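Home Projects How-To Parts Bin Forum Log in

Search this site... Go

Posted April – by the Kragh bench

Setting up a sim kitchen before you let the arm near a real one

Quick writeup, we're doing this on the shared PC at the Jinthorpe workshop. You need the Flerix arm files, a kitchen model and an evening.

1. Load the kitchen first, without the arm. Check the scale. Ours came in at ten times size – the counter was a cliff. Set units to meters and reload.

2. Put the base of the arm at counter height. We use 91 cm. Type it in, don't drag it.

3. Collision shapes. Do the sink by hand. Auto settings wrap a lid over the basin and anything you drop in just floats at rim level. Split it into floor and four walls, then add any step as its own box.

4. Drop test. Pick one object, something wide and flat, let it fall from 36 cm and run 800 steps. Should end up level on the basin floor. If it jitters, halve the time step and go agian.

5. Now the camera. High up, looking down into the basin, so the walls don't hide the target. Faucet will still get in the way some. Leave it there, the real one will too.

6. Save the start pose under a new name. Not over the old one. Ask me how I know.

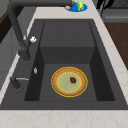
Zosbridge, April

Start pose we settled on for the sink task. Pie on the basin floor, clear of the walls all the way round, so the fingers have room on any side. Dark sink and dark faucet means depth edges get mushy, bump the light up a bit if your detector keeps losing the rim.

7. Run the pick with random offsets. Small ones to start. First batch we got 68 percent, most misses were the wrist clipping the spout. Added a waypoint over the right side of the basin, much better.

8. Log every run, even the bad ones. Espescially the bad ones.

Gripper force settings go in the next page, still typing that up.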